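Wrist view and stove knobs in a home-built simulation: which knob belongs to which burner?

Burnside Community Workshop Help Pages
Posted in December by Yordanov
Filed under: Robotics, Home and Shared Builds 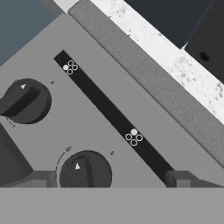 Details of the build

I am constructing a small arm for kitchen tasks at the Burnside shared workshop. The physical arm is not yet complete. Until it is, all work is being carried out in simulation, with a rendered kitchen and a camera placed at the wrist so that the fingers remain in view at the bottom. The task under development is the turning of one named stove knob through a quarter turn.

The control policy receives the wrist view and a short written instruction, such as "turn on the rear left burner." I have recorded 1,758 simulated attempts to date. When the instruction names a knob by its place on the panel ("the upper knob"), the results are acceptable. When the instruction names a burner, the policy selects a knob with no apparent regard for the instruction.

The panel carries burner icons on a black strip beside the knobs. Each icon is a cluster of four small circles, one of them filled in white. I had assumed that the policy would learn to use these icons. I would be grateful for guidance on the following points.

First, whether it is reasonable to expect a policy to read markings of this size from a wrist camera. Second, whether the diagonal angle of the panel in the wrist view is likely to be part of the difficulty. Third, whether the grip ridge on the knob or the small white triangle should be used to judge how far the knob has been turned.

I should add that the policy input is reduced to a small square before it is processed. The view attached to this post has not been reduced. The stove model was obtained from a general kitchen set and I would prefer not to alter its textures, as the finished arm will have to work with printed markings of the same general kind.

Yordanov

Reply from Zultgate

The three points are connected, and it is advisable to take them in a different order from the one in which they were asked.

The angle of the panel should be considered first. The burner icons are small maps. The filled circle indicates a position in relation to the other three, and that position has meaning only when the viewer knows which way the stove faces. In your view the panel runs from upper left to lower right. In the upper icon the filled circle is on the left of the cluster, and in the lower icon it is at the top. Neither "left" nor "top" can be read directly as the left or the back of the stove, as the whole cluster has been rotated together with the panel. A person corrects for this without effort. A policy that sees only the wrist view must learn the correction from the recorded attempts, and if the wrist approaches from many angles, 1,758 attempts may well be too few.

It is therefore recommended that the choice of knob be separated from the turning of the knob. The choice can be made once, from a fixed camera placed square to the stove, before the arm moves. The outcome of that step is a target position on the panel. The wrist camera is then used only for the approach and the grasp, for which it is well suited.

If a second camera cannot be provided, the wrist view may be straightened in software before the icons are read. In simulation the position of the camera and the position of the panel are both known. The procedure is as follows.

Move the arm to a standard viewing position above the panel, with the fingers open and clear of the icons.
Take one view at full size.
Correct it so that the long edges of the panel are level and the countertop is on the side where it would appear to a person standing at the stove.
Crop each icon from the corrected view and identify the filled circle.
Store the result and do not repeat the reading during the approach.

Please note that the crop must be taken before the reduction in size. It is quite possible that the circles do not survive the reduction at all. You can confirm this by opening one of the reduced views and attempting to read the icons yourself. Where a person cannot tell a filled circle from an outlined one, no further training will correct the matter.

On the third point, the triangle is the better mark. The grip ridge looks much the same after half a turn, so it leaves two possible readings. The triangle does not have this fault. It is small, however, and the fingers will hide it at the moment of contact. The usual practice in our group is to read the triangle before the grasp, to rely on the wrist joint angle during the turn, and to read the triangle a second time once the fingers have withdrawn. If the two readings disagree with the joint angle by more than 5 degrees, the fingers have slipped and the attempt should be recorded as a failure.

Zultgate

Reply from Cernia

I had the same trouble and solved it by painting each knob a different color in the simulation. The policy learned the colors within one evening of training. I understand that the original poster does not wish to change the textures, but it is a quick way to find out whether the remainder of the system is sound.

I would also move the camera further back.

Cernia

Reply from Burnside Electronics Bench

The suggestion made by Cernia is useful as a test and should not be carried over to the finished build. A policy trained on painted knobs will look for paint.

We would add one matter that has not been raised. In the view supplied, both knobs lie partly outside what the wrist camera can show: one runs past the left edge, and the lower part of the other is hidden behind the gripper. This will affect any method that estimates the center of a knob from its outline. Either the viewing position should be raised until both outlines are complete, or the center should be taken from the known geometry of the stove model. The second option is simpler but will not be available on the physical arm, and members are encouraged to solve the problem in the form in which they will later meet it.

With respect to camera distance, moving the camera back will bring in more of the panel and will also make the icons smaller. The two needs conflict. A separate viewing position, as described by Zultgate, meets both – the arm stands back to locate the knobs and comes closer to read the strip.

It is also suggested that the written instructions be checked. Some recording scripts draw the burner name at random and fail to pass the same name to the part that decides success. Should that be the case, the policy has been rewarded for turning either knob, and the behavior described would be expected. The check consists of opening a handful of the recorded attempts and comparing the instruction with the knob marked as correct. We recommend that this be done before any change is made to the cameras.

Members who intend to move from simulation to a working stove are reminded that the gas or electrical supply must be isolated at the bench, and that powered arms may not be left running unattended in the shared kitchen area.

Burnside Electronics Bench

Related items

Choosing a finger width for appliance knobs
Wrist camera mounts: rigid or adjustable
Recording failed attempts and why they should be kept
Booking the long bench for arm assembly
Estimating joint slip without a torque sensor

Last updated: December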